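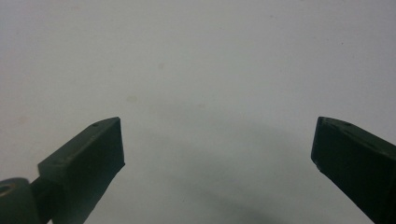 Bulgate Evening School. Small place, two floors over the old Jacquet dye shop, door on the side street. We teach grown-ups to fix, sew, cook and do their own paperwork. Been going long enough that some of our first students now teach here.

## Who we are

Started with one class: basic mending, borrowed room, not enough chairs. Danjuma Ogunleye ran it and still runs the school, plus the mending class, plus the phones most afternoons. If you called and somebody sounded out of breath, that was him coming up the stairs.

We're not a college. No degrees, no grades, no homework unless you ask for it. You get a short certificate at the end if you want one for work. Plenty of people don't pick theirs up, there's a drawer full in the office. Come get it.

903 people took at least one class with us last year. Most live within walking distance or on the Brekov bus line. Ages all over. Youngest you can be is 18, there is no oldest.

## What we teach

- **Mending and alterations.** Hems, zippers, patches, taking in a waist. Bring your own clothes, we have thread.
- **Home repairs.** Dripping taps, sticking doors, holes in plaster. Two levels, start with the first even if you think you know it.
- **Kitchen basics.** Soup, bread, beans, one good cake. You eat what you make.
- **Paperwork night.** Forms, letters, budgets, leases. Free, drop in, bring the whole pile.
- **Conversational English.** Three levels. Short chat with a teacher first so we put you in the right room.
- **Bookbinding.** New in April, filled up right away, running agian in the fall.

Terms are ten weeks. Classes start at 6:30 pm and we lock the door at 9.

## How we teach

Small groups. You work on your own thing from the first evening and the teacher comes around. Some talking at the front, never much. Teachers are working people: a tailor, a plasterer, a retired school cook, two bookkeepers. They get paid, and paid the same as each other.

Miss a week, fine. Miss three, call us, there's probably somebody on the waiting list who'd like the seat. We'll hold your place for the next term.
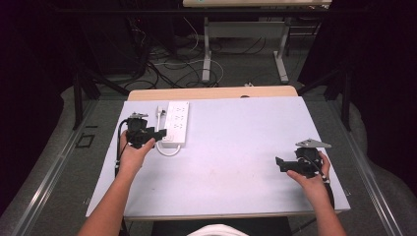 ## What it costs

$178 for a ten week class, materials included except fabric. Half that if you're out of work or on a pension, just tick the box, we don't ask for proof. Paywork night is always free (paperwork night, sorry, will fix).

The Posard Fund covers 40 full places a year. One page form, office has it. Apply early, the winter ones go fast.

## The building

Stairs only to the second floor for now. Kitchen and English are on the ground floor and step free. If you need a different class moved downstairs tell us when you sign up and we'll swap rooms, have done it lots of times.

We're saving for a lift. Roughly 700 people have chipped in so far, thank you, still a good way to go.

Bikes in the yard. Street parking is bad before 7.

## Getting in touch

Office is open from 2 pm until classes start. Call or come up, ring the top bell, the bottom one is broken. Email works too but is slow in the first week of term. Sign up sheets for the fall are at the desk now.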